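Keeping White and Light-Colored Work Surfaces Clean

A white tabletop shows everything. Pencil, rubber soles, the bottom of a paint can, the gray line left by a metal ruler. Most of it comes off with very little effort if you start with the mildest method and only move up when that one fails. The mistake people make is to start at the strong end, which dulls the finish, and a dull finish picks up dirt faster than a smooth one.

These tips apply to melamine, laminate and painted tops. Oiled or bare wood needs different care and has its own page on this site. If you aren't sure what your top is made of, treat it as painted until you find out.

Start with dish soap

Put a few drops of ordinary dish soap in a bowl of warm water. Wring the cloth out well. It should feel damp in the hand and leave no puddles, especially near seams and screw holes where water can get under the edge and swell the board. Wipe in straight lines from the back to the front, then go over it again with plain water and dry it with an old towel. Soap left on the surface turns into a film, and the film holds dust.

I do this every Thursday after supper. It takes less than 15 minutes, including moving everything off the bench and putting it back.

Gray marks and scuffs

Gray marks usually come from metal or rubber rubbing across the top. The surface itself is seldom damaged. Try these in order:

A white pencil eraser. Good for short marks and anything made by graphite.

Baking soda mixed with water to a loose paste. Rub it on with a fingertip and a soft cloth, using light pressure, then rinse.

A melamine foam sponge, wet and squeezed out. It works well but it is a very fine abrasive, so keep it moving and don't use it on a glossy top.

Rubbing alcohol on a cotton ball. For ink and marker. Test it first on the underside, and leave it off painted tops altogether. Open a window.

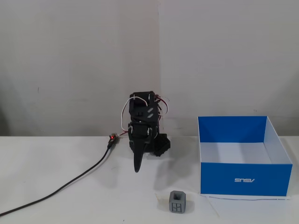 Can you sand out a scuff that won't wipe off?

Only on a painted top. Use 400 grit paper, wet, with a sanding block behind it, and plan on touching up the paint afterward. On laminate or melamine the color layer is thin and sanding will go straight through it.

The wall behind the bench

Flat wall paint marks easily and doesn't like being scrubbed. Rubbing hard leaves a shiny patch that is more noticeable than the smudge was. Dust the wall first with a dry microfiber cloth, then dab at the smudge with a barely damp sponge and let it dry before deciding whether to do more.

If the wall gets dirty again within a month or two, repaint the lower part in satin. Telma Riquelme, who has the upholstery shop in Tornport, did hers to elbow height and now wipes it down along with the tables. She used one coat of Oltex primer and two of paint. The change in sheen is visible if you look along the wall – she put a narrow strip of molding over the line.

Where the wall meets the top, run a dry paintbrush along the joint before you wipe. Sawdust and crumbs collect there and turn to paste once a wet cloth reaches them.

Preventing marks

Stick felt pads under anything that gets slid around, such as radios, tape dispensers and small vises. Replace them when they go hard or pick up grit. A pad with a metal chip in it scratches worse than no pad.

Keep a cutting mat on the bench and use it. The green Stokisska mat I have is number 553 in their catalog and has held up for six years, though the printed grid has mostly worn off at one corner.

Lay down brown kraft paper for glue and stain. Tape it at the corners with painter's tape and pull the tape the same day.

Set hot things on a trivet or a scrap of tile. Heat rings in laminate don't come out with anything.

What not to use

Steel wool, scouring powder, oven cleaner, acetone. Skip furniture polish as well. It makes the top slippery and the next coat of paint or glue won't stick to it.

Never mix bleach with vinegar, ammonia or any other cleaner.

From readers

Joaquín Figueroa writes that he protects the front edge of his bench with a length of Nistor edge trim, the push-on kind. He says to warm it in the sun before fitting so it bends around the corners, and to cut it a little long, as it shrinks back when it cools.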